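Wultia Standing Coat Rack – Wood, Orange-Brown Finish

Item 166 – In stock at Brinport, ships in 8 days

Freestanding coat rack for hallway, bedroom, office corner. Tall single pole, rounded hooks up top, splayed legs at the bottom. No drilling, no wall anchors. Put it where you want it.

Price: $51
Flat packed, hex key in the box. Pole comes in sections, screw them together hand tight first, then legs, then go round again with the key.

Good for
Jackets, cardigans, scarfs, bags, tomorrow's shirt. Hooks are rounded so knits don't get poked out of shape at the shoulder. Heavy winter coats fine too – just spread them around the pole, don't hang everything on one side.

Finish
Orange-brown, wood grain shows. Shade varies a bit from one batch to the next. If your buying two for the same room order them together. Looks good on a pale floor, and next to something soft like a quilted chair.

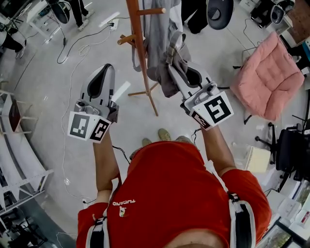

Care
Dry cloth for dust. Damp cloth for marks, wipe dry after. No spray polish on the hooks, it can come off on light fabric. Check the leg screws every few months.

Spares
Hooks and leg screws sold seperately, ask for the Kalogeropoulos parts list at the counter or by email. Felt pads for the feet, item 41.

Pickup and returns
Collect from Brinport or the Brarthorpe store, mornings only at Brarthorpe. Returns unassembled in original box please. Assembled ones – call first.

Also in this range: wall rail, umbrella stand (back in April).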